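Tuesday, November 23, 2010

Obituary index, Arnach Weekly set. Continued from the last entry.

Parser rerun on the full set after the fix to the survivor clause. 2,177 notices in, 46 rejected. Rejects written to a separate file, not yet read through.

The old rule split on every comma after "survived by" and took each piece as one person. It failed on "his wife, Anna, of Trolier" type strings, giving three survivors where there is one. New rule holds a kinship word open until the next kinship word or a semicolon. Place names after "of" go to the residence field. Trolier and Tritau are both in the gazetteer list now. Tritau was missing before and was being read as a surname.

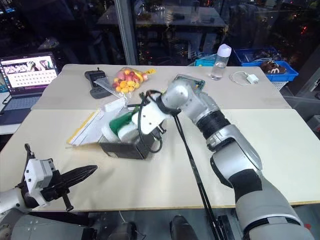
"Preceded in death by" is handled by the same routine with the flag reversed. Trouble remains where both clauses share a sentence. The flag does not reset at "and was preceded", so dead parents end up in the living column. Reset it on the verb and rerun.

Maiden names: in parentheses in the older notices, after "née" in a few, and unmarked in most from June on. Leave the unmarked ones as middle names. Do not guess.

Grønli: the scan text gives Gronli, Grenli and Gr0nli. All mapped to one heading, original spelling kept in the raw field. Search needs to accept the plain o.

Notices with no stated age: compute from the dates only if both are full dates. Year-only births give a range, stored as a range. The old script subtracted the years and was one too high for anyone who died before their birthday.

Field limit on the service details was 1,000 characters. Long notices lost the memorial gift line, which comes last. Limit removed. Truncated records have to be reloaded from the raw text, as the table copy is no good. 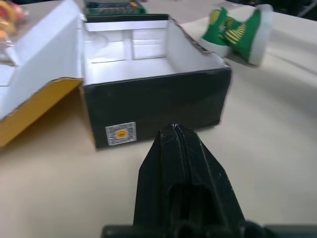 Open shoebox, white inside, small label on the front wall.

Still to do:
flag reset, then rerun
read the rejects by hand
check duplicates where a notice ran two weeks with a corrected service time; keep the later one, link the earlier
"special friend" and "companion" have no kinship code, currently dropped, need one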